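Sorting fruit with two arms: pictures from the Ernby work

On this page we collect material from the second part of our study, made at the Flustesmont laboratory in February. The question of the study is simple to say: if a robot with two arms learns to put things in a basket, does it learn better from long, clean demonstrations, or from short ones in which the operator is allowed to hesitate and correct the grasp?

We recorded 2000 demonstrations in total. Of these, 667 include at least one correction, for example when the operator opens the fingers again and takes the fruit from a different side. In the first part of the study we threw such recordings away. Angharad James proposed to keep them, and the results on this page are from the policy trained with all of them.

The fruit is artificial, so its shape stays the same over many weeks of trials. The mango is the piece we look at most, as the fingers must hold it on a smooth, round side.

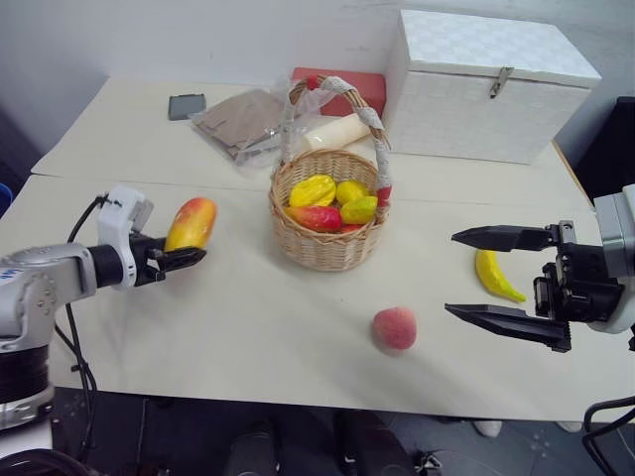 The basket handle is the second difficulty. An arm that comes in too low will touch it, and then the basket moves and the other arm has a wrong idea of where to go. We count a trial as failed if the basket moves more than 15 millimeters, even if the fruit ends inside.

In 100 test trials with the mango, the policy trained on clean demonstrations only (we call it Wallner) failed 31 times. The policy with corrections included (Tranon) failed 18 times. Most of the remaining failures of Tranon are with the handle, and we do not have a good answer for this yet.

The peach gave almost no difference between the two policies. The banana results are still being checked by Meinrad Ortner and will be added to this page later.

Back to the list of galleries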